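Forums > Operating Systems > Drives and Partitions

Can't extend C:, recovery partition in the way

hattar_204
I moved to a bigger SSD with the Grondutach cloning tool. Windows still shows the old size for C: and Extend Volume is grayed out. There is a 14 GB recovery partition between C: and the free space. Can I just delete it?

cusisden
Don't delete it. Boot a partition editor from USB, slide the recovery partition to the end of the disk, then extend C:. I did two laptops this way in June.

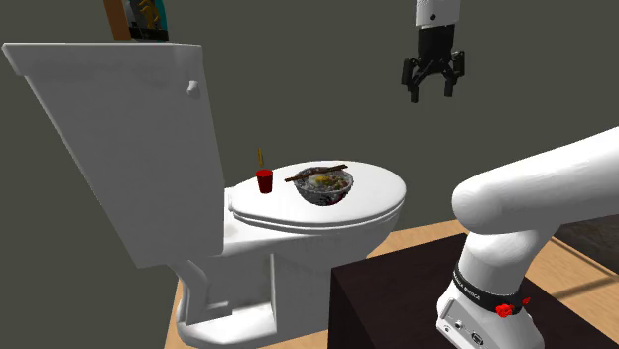

Re: Can't extend C:, recovery partition in the way

Grornville
I disagree. Moving it can break the link Windows keeps to it. Run reagentc /disable first, delete the partition with diskpart, extend C: and make a new one at the end. Back up before any of it.
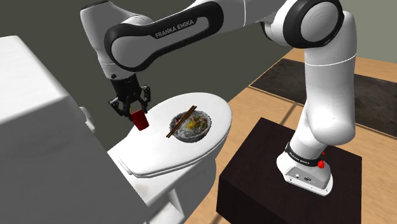 hattar_204
reagentc /disable worked, but diskpart says it can't delete a protected partition. Is that the override switch? I don't want to guess. I keep my backup stick in a red cup so it doesn't get lost, a small one like the cup the gripper is holding over the toilet, and the full image is on it now.

cusisden
Yes, add override. I still say moving it is less work.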